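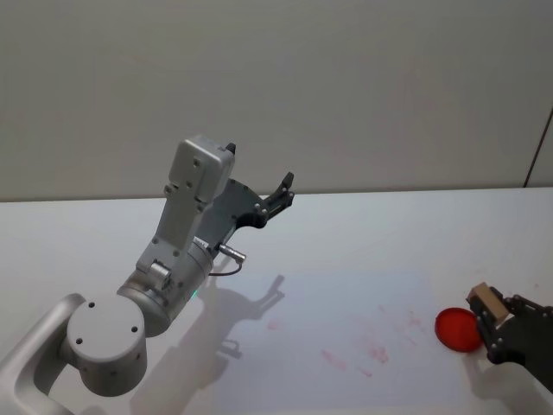 Red dish, little wood block, white top

Topic: Red dish on a white table, keep it or swap it?

grolexgirl
Okay, I need outside opinions. The table is the plain white one, the wall is a pale gray (leftover Grolex paint from the hallway), and the only color I've picked out so far is this round red dish. The tan block is an offcut my uncle Parviz sanded down for me and I'm weirdly attached to it. I paid 5 bucks for the dish so it's no tragedy if it goes. My sister says it looks like a stop sign. Help!

maplehinge
Keep it. White top plus gray wall gets sleepy really fast and you want one loud thing. I'd leave the block too, the tan warms it up.

zavier_k
Going to disagree with maplehinge. Red on pure white is about the harshest combo you can pick. Try a dull green or a mustard. I had a red tray on a white desk for 8 months and never got used to it.

maplehinge
zavier you also painted your kitchen brown so I'm taking this with some salt

zavier_k
It's called Walnut Shell and it looks great, thank you

oldtownpat
Can we see the block sitting on the dish? Hard to judge them side by side like that.

grolexgirl
Sure thing, see below. I do like them better together, and I turned the block a bit so it isn't so stiff. 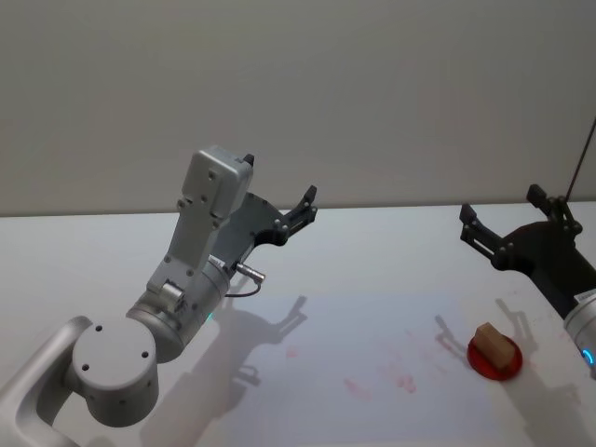 Block on the dish, set at an angle

oldtownpat
Oh, much better. Now it reads as one thing. If it were mine I'd rub some oil into the block, the side is already darker than the top in your picture and I think a deeper color all over would stand up to the red.

grolexgirl
Is the Wurel oil any good? I have half a can from doing my cutting board. Worried it'll leave a ring on the dish.

oldtownpat
Wurel is fine, just wipe it well and leave it on a rag overnight. I did a shelf with it in April and no marks on anything.

zavier_k
Please don't oil it! Pale wood is the only calm part of this. Oil it and you've got dark brown on bright red, which is a pizza place.

jenkins_porch
Am I the only one looking at the wall? It comes out slightly cold to me. Got one with more of the gray in it?

grolexgirl
Yep, this one.
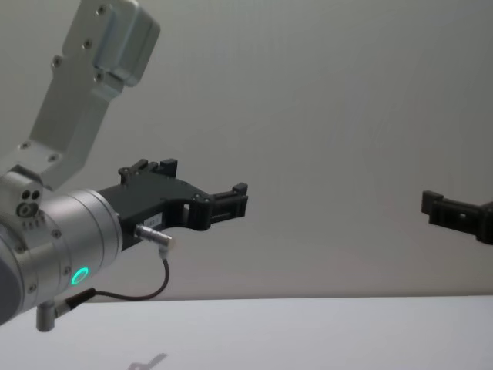

The gray wall

jenkins_porch
Yeah, I'd go one step warmer on the paint and leave the dish alone. A sample pot would do a patch big enough to tell.

maplehinge
Or a print! A 8 by 10 in a thin frame would fix it without dragging the rollers out.

grolexgirl
Print sounds way more like my energy level. Red stays, block stays, and the oil I'll think about on Sunday. Sorry zavier.

zavier_k
I'll live. Post it when the print's up.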